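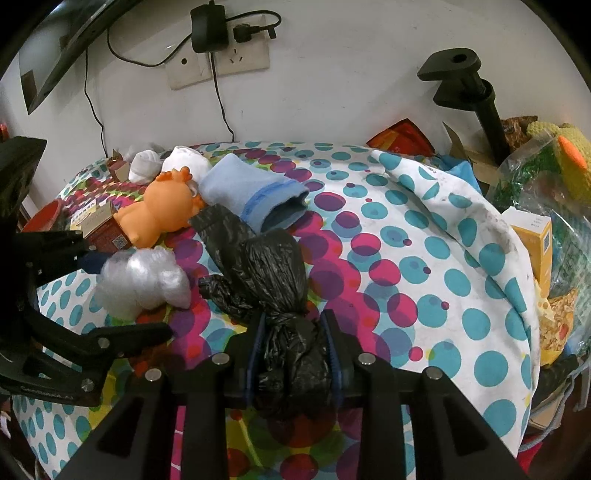 *Page last changed: May 19, 2025*

# Household waste, handout 4: what recycling figures leave out

Read this before the seminar and bring the Risow and Nutlow tables with you.

Most towns report a recycling rate. It sounds like a measure of what gets made into something new. Usually it is the weight collected for sorting, divided by the weight of everything collected. What the sorting plant throws away afterwards may or may not be taken off, and you should check the footnotes before you believe either version.

## Two towns

Risow reports 230 kg of rubbish per person a year and is very pleased with itself. Nutlow reports more. But Nutlow counts garden waste and Risow doesn't, so the comparison in the Domora report (page 2) is close to worthless. I would still like you to try to repair it.

## Bag charges

The usual claim is that charging by the bag makes people throw away less. Perhaps. It also makes them pack bags tighter, which cuts the number of bags and leaves the weight alone. The Wike trial counted bags only, in 100 homes, with no homes left uncharged to compare against. It ended in July, before anyone looked at dumping.

## For the seminar

- Which weight would you put on the bottom of the fraction?
- What would Wike have needed to record?
- Write no more than 2 pages. Show your working.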